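Kann man ein kleines Bild wirklich groß machen?

Aus der Reihe: Nachgefragt am Bildschirm, für Kinder ab 11
Stand: August 2025

Im Krimi sitzt jemand vor einem Bildschirm und sieht ein verwaschenes Foto von einem Auto. Dann heißt es: »Vergrößern! Schärfer!« Ein paar Klicks, und schon kann man das Nummernschild lesen. Viele Programme werben mit etwas Ähnlichem. Auf der Seite von Brallutside zum Beispiel steht neben einem großen Knopf: »Macht jedes Bild gestochen scharf«. Jedes? Da lohnt es sich, misstrauisch zu werden.

Woraus ein Bild am Computer besteht

Ein digitales Foto ist ein Gitter aus kleinen Kästchen. Sie heißen Pixel, und jedes Pixel hat genau eine Farbe. In einem Pixel gibt es kein kleineres Bild mehr, keine versteckte Linie und keinen Schatten. Es ist einfach nur blau oder braun oder grau.

Stell dir ein Gesicht vor, das auf einem Foto ganz klein im Hintergrund steht und nur 13 Pixel breit ist. Für jedes Auge bleiben dann vielleicht zwei Kästchen übrig. Ob die Person Wimpern hat oder eine Sommersprosse neben der Nase, steht in diesen Kästchen nicht drin. Die Kamera hat es nicht aufgeschrieben.

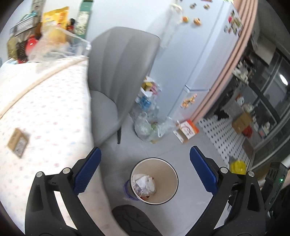 Wenn du so ein Bild doppelt so breit und doppelt so hoch machst, braucht der Computer auf einmal viermal so viele Pixel. Woher nimmt er die?

Die einfachste Methode: Er malt jedes Pixel viermal. Das Bild wird größer und sieht aus wie aus Bauklötzen gebaut. Das ist immerhin ehrlich, du siehst genau so viel wie vorher.

Die zweite Methode ist das Mischen. Liegt ein schwarzes Pixel neben einem weißen, setzt der Computer ein graues dazwischen. Die Klötzchen verschwinden, dafür wird alles weich, ungefähr so, als würdest du durch eine beschlagene Scheibe schauen. Fast jedes Malprogramm kann das. Fachleute sagen dazu Interpolation.

Und was macht der Scharf-Knopf?

Ein gewöhnlicher Schärfe-Regler sucht Stellen, an denen Hell und Dunkel zusammenstoßen. Die helle Seite macht er noch ein bisschen heller, die dunkle noch ein bisschen dunkler. Für unsere Augen wirkt das schärfer. Neue Einzelheiten sind aber keine dazugekommen. Wer den Regler ganz nach rechts schiebt, bekommt helle Ränder um alle Dinge, und die sehen ziemlich hässlich aus.

Neuere Programme arbeiten mit künstlicher Intelligenz, kurz KI. Sie sind mit riesigen Mengen von Bildern trainiert worden und haben dabei gelernt, wie Haare, Ziegelsteine oder Grashalme meistens aussehen. Bekommt so ein Programm einen grünen Matschfleck, malt es Gras hinein. Das sieht oft toll aus! Es kann trotzdem falsch sein. Vielleicht war der Fleck ja Moos oder ein alter Teppich.

Die Werbung spricht dann gern davon, dass Einzelheiten »wiederhergestellt« werden. Das Wort stimmt nicht. Wiederherstellen kann man nur etwas, das noch irgendwo vorhanden ist. Besser wäre »geraten« oder »dazugemalt«, aber das verkauft sich wohl schlechter.

Ein Versuch zum Selbermachen

Du brauchst ein Malprogramm, in dem man Bilder verkleinern kann, und ein Foto mit Schrift darauf. Ein Buchumschlag eignet sich gut.

Mach zuerst eine Kopie des Fotos. Arbeite nur mit der Kopie, sonst ist das Original hin.
Verkleinere die Kopie, bis sie nur noch 27 Pixel breit ist. Speichere sie und schließe das Programm.
Öffne die kleine Kopie wieder und vergrößere sie auf die alte Breite.
Lege beide Bilder nebeneinander.

Die Schrift ist weg, und sie kommt auch nicht zurück, egal welchen Regler du verschiebst. Vielleicht kannst du den Titel trotzdem »lesen«. Dann frag dich, ob du ihn wirklich siehst oder ob du ihn nur kennst. Zeig das Bild jemandem, der das Buch noch nie gesehen hat, und lass ihn raten. Wenn in deiner Familie jemand ein KI-Programm zum Vergrößern hat, könnt ihr es auch damit probieren. Bei Schrift kommen manchmal Zeichen heraus, die es in keiner Sprache gibt.
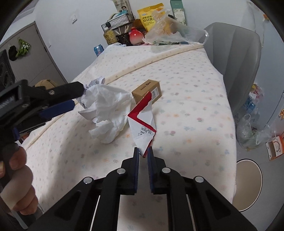
Warum kann man manche Zeichnungen riesig machen, ohne dass sie unscharf werden?

Solche Zeichnungen sind Vektorgrafiken, und die speichern keine Pixel. In der Datei steht eine Art Bauanleitung: Zeichne einen Kreis, setze ihn in die Mitte, fülle ihn gelb. Soll der Kreis so groß wie eine Hauswand werden, rechnet der Computer ihn einfach neu aus. Bei Logos und Schriften klappt das prima. Ein Foto von deinem Hund lässt sich so schlecht beschreiben, denn dafür müsste man jedes Haar als Form aufschreiben.

Es gibt übrigens Programme, die ein Foto in eine Vektorgrafik umwandeln. Auch da bitte nicht zu viel erwarten. Sie fassen ähnliche Farben zu Flächen zusammen, und am Ende sieht der Hund aus wie ein Aufkleber. Hübsch kann das sein, genauer wird das Bild davon nicht.

Wann das Raten stört und wann nicht

Für ein Poster im Kinderzimmer ist es ziemlich egal, ob ein Grashalm echt ist oder dazugemalt. Anders ist es, wenn ein Bild etwas beweisen soll. Wer hat den Ball zuletzt berührt? Was steht auf dem Schild? Ein Programm, das dazumalt, kann eine 3 in eine 8 verwandeln, und die 8 ist dann gestochen scharf. Ein scharfes falsches Bild ist schlimmer als ein unscharfes, weil man ihm eher glaubt.

Woran du gute Werbung von schlechter unterscheidest

Sieh dir die Beispielbilder genau an. Oft steht links »vorher« und rechts »nachher«. Bei einem Programm namens Brostotis zeigt die Startseite über 12 solcher Paare, und alle sehen fantastisch aus. Nur: Wie wurde das Vorher-Bild gemacht? Man kann ein scharfes Foto absichtlich verkleinern und dann so tun, als sei es immer schon so gewesen. Und die misslungenen Versuche stellt wohl keine Firma freiwillig auf ihre Startseite.

Probier solche Programme deshalb mit einem eigenen Bild aus, bevor jemand Geld dafür bezahlt. Nimm eines, bei dem du genau weißt, was darauf zu sehen sein müsste. Frag vorher zu Hause nach, denn viele dieser Dienste schicken das Foto über das Internet an fremde Rechner. Fotos von Freunden haben dort ohne deren Erlaubnis nichts verloren.

Und wenn du das nächste Mal selbst fotografierst: Geh näher ran, statt nachher zu vergrößern. Stell an der Kamera die größte Bildgröße ein und hebe das Original auf, auch wenn die kleine Fassung zum Verschicken reicht.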